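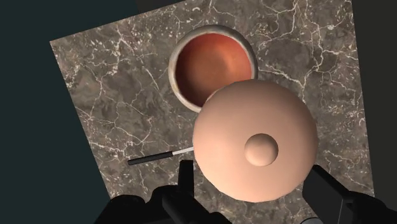
From: Ashley Pickering
Subject: Re: wide jaws or narrow jaws for the lid task?
Date: Fri 4 February

Hello all,

I promised to answer when my comparison was finished, and now it is. I keep the original question here so that people who joined the list recently can follow.

> We are choosing between the Rovard parallel gripper and the
> Harms one for our kitchen tasks in simulation. The policy must
> take a lid and put it on a pot. With the Harms fingers we see
> many grasps which look good from the wrist camera, and then the
> lid turns in the hand when the arm moves. Is this the gripper
> model, the friction values or our controller? Has somebody
> compared the two with the same arm? We would prefer not to
> redo all the scenes if the answer is already known.

I compared them with the same arm, the same controller (Natetti, joint impedance, default gains) and the same set of scenes. In total I ran 2,000 episodes, half with each gripper. The start poses and the random seeds were the same for both, so each episode has a partner and you can look at them in pairs. The first message in this thread asked for this and I think it was a good idea, because the scenes are very different in difficulty.

The scene I looked at the most is the one with the marble slab, the round pot with the white rim, and the peach lid. The lid is a dome with a small round knob. My policy does not use the knob. It closes the two fingers on the sides of the lid and carries it like this over the pot. With the wrist camera the lid then covers a part of the pot rim, and in this view the lid looks much larger than the pot because it is nearer to the camera. Please remember this if you estimate the alignment from the wrist image only. I lost several days on it. My first estimator compared the two circles directly, without depth, and it was wrong always in the same direction.

Now the results. Of all episodes, 1,256 ended with the lid on the pot. The Rovard fingers have the larger part of these successes. The difference comes almost completely from the moment of lifting, and very little from the placing. When the lid is already stable in the hand, both grippers place it equally well.

About your three suspects:

Friction. I changed the finger friction in small steps, and for the Harms model the rotation became smaller but did not go away. So I believe friction is a part of it only.

Controller. I repeated 80 of the failed Harms episodes with slower acceleration after the grasp. Most of them were still failures. In 13 of them the lid stayed stable, and these were all cases where the fingers had closed near the widest line of the lid.

Gripper model. Here I think is the main cause. In the Harms file that I have, the collision shape of the finger pad is one box, and its contact face is slightly in front of the visible face. On a flat object you do not notice. On a curved lid the contact is only on a short edge, and the lid can turn around it. The Rovard file has the pad divided in smaller pieces, and there are more contact points. I did not yet try to divide the Harms pad in the same way — if someone has done this, I would be glad to receive the file.

One more point about the thin utensil with the black handle and the white shaft. In this scene its shaft goes behind the edge of the lid in the wrist view, and the left finger is near to it. My segmentation took the black handle as a piece of the black finger in some episodes, and then the finger width was calculated wrong. If your lid detector uses the finger mask, check this first. I now take the finger positions from the joint values and not from the image.

Vida asked me off the list if a second camera would help. For the alignment over the pot, yes, I expect so, but I have not measured it. I plan to add a fixed side camera in March and run the same seeds again.

The scene files and the table with all episode pairs I can send to anybody who writes to me. The table is long and the column names are not very good, so please ask if something is not clear.

Best regards,
Ashley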